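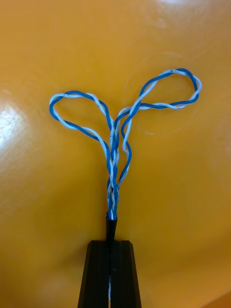
Mavis Haddad wrote in after the last page to ask why anyone would bother teaching a robot to tidy a cable when a child of six can do it with a bread tag, and whether any of it was the slightest use to a person with a drawer full of leads. It's a fair thing to ask, and I've been chewing on it over several pots of tea, so this month's workshop tips are my long answer, Mavis, and I hope you'll bear with me.

The short version is yes, quite a lot of use! We've spent the whole of November on the Cotidon study, which is our small bit of research into how a two-fingered gripper ought to hold floppy things, and wire is about the floppiest thing there is (wet spaghetti possibly excepted). The odd part is how many of the habits that helped the robot have crept into my own kitchen and shed.

Hold the stiff bit

Any lead has a part that behaves and a part that doesn't. With twisted wire coming out of a jacket, the jacket behaves. Pinch it there and the loose wire above goes more or less where you point it; pinch it halfway up a loop and the whole thing rolls round in your fingers and faces the other way. We ran 155 pick-ups with two ways of choosing where to grip. In the first, the robot went for whatever was nearest. In the second, it looked for the jacket first and would have nothing to do with the wires until it had found it. The second way dropped the bundle 3 times in all, and I was so pleased that I rang Solange at her sister's to tell her.

At home I do the same with fairy lights, the whisk attachment lead and the string on the kitchen blind. Find the firm end, hold that, and let the rest hang while you have a think.

Let it stop swinging

Wire is springy and takes a moment to make up its mind. Anatole Chauvin put a pause into the program after the lift, two seconds long, before the wrist was allowed to turn or the camera was asked to judge anything. Without the pause, the program was forever guessing the shape of a loop that had moved on by the time it had finished guessing. I know I'm guilty of this with a tangled necklace: I pick, it swings, I pick again at where the knot used to be. Hang it from a hook, put the kettle on, come back to it.

Work over a plain, bright colour

If you take only one thing from this page, take this one. Blue and white wire over a cluttered bench is a misery to look at, for a camera and for me too at my age. Put something orange behind it and every twist stands out. The program's outlines were a good deal cleaner over orange than over our old grey bench top, and Perrine Ferrand has been doing her mending over an orange tray ever since.

A word of caution about shine, though. A glossy surface wipes clean beautifully but it throws the light back at you, and a bright patch of glare can swallow a pale wire whole. Move the lamp to one side, or turn the tray a little until the bright patch is somewhere you don't need to look. Matt card is better still if you have it, and any stationer will sell you a sheet.

Open the loops, don't pull the ends

Our robot is not yet allowed to pull anything tight, and I wish the same rule applied to my nephew. A loop you can see through is a loop you can get a finger into. Ease it wider, follow it back to where it meets the rest, and only then decide which strand goes over. Tugging an end shuts all the loops at once and there you are with a knot.

What we haven't sorted out

Crossings are still a trouble. Where several twisted pairs run side by side and one bends back over its neighbours, the program will quite happily hop from one to another and carry on as though nothing had happened. Bastien Hamel has marked up 70 crossings by hand for it to learn from, and we'll try it on those next. Until then my own method is a dab of nail varnish on the strand I'm following, which comes off most insulation with a thumbnail, but do try a scrap first, and only ever on leads that are unplugged.

Perrine would like it known that the jam funnel tip from last time works just as well for screws.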